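Desk talk, speaker notes
Banonwood staff afternoon, Sun 3 October
Slot: after Marisa Cirillo, before coffee

Slide 1. Hello and the desk

Say hi, thank Marisa, check the clicker works (it didn't at Guerra and I stood there waving it like a wand).

My talk is about wiping down a shared desk, and yes, I really did ask for a whole slot for that! Leave these two up while people settle.

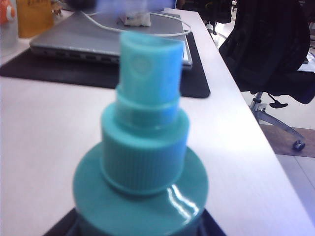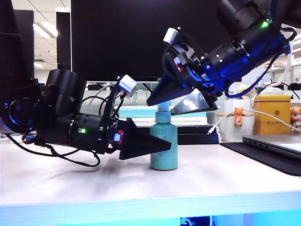 Slide 2. Start with the bottle

Ask the room: where does your spray bottle live? Wait for hands. Somebody will say "under the sink" and somebody will say "what spray bottle."

My whole pitch is that it should be out on the desk where you can grab it. Mine's teal, so it shows up nicely on a white top. If I have to walk down the hall for it, I'm not cleaning anything until December.

Tell the Primo Greco story here, the one with the soup. Keep it short, he's in the second row.

Slide 3. Laptop shut first

Close the lid. Leave it on the mouse pad if you like, that's fine, but close it. Spray goes on the cloth and never straight at the computer, please, I'm begging you. Point out the row of ports on the side of the silver laptop in the first picture, then pause and let people think about drips.

Slide 4. The back row

Every desk has one. Go back to the second picture for a minute: books or boxes in a stack, the white container with the orange clip, the yellow tin, the little figurine with the orange hair. I love a back row! I'd never tell anyone to clear theirs. Just slide it forward a piece at a time, wipe behind, slide it back. Lift the cables too.

Slide 5. How often

Kenneth Lumbao does his 3 times a week, I manage 2. Don't get into the argument about wipes versus cloths, Gerardo will want to and we'll run over.

Slide 6. Questions

If it's quiet, ask Chak-lun what he does about coffee rings. Remind everyone that clean cloths are in the drawer by the Ellesico shelf, and used ones go in the wash bag on the door.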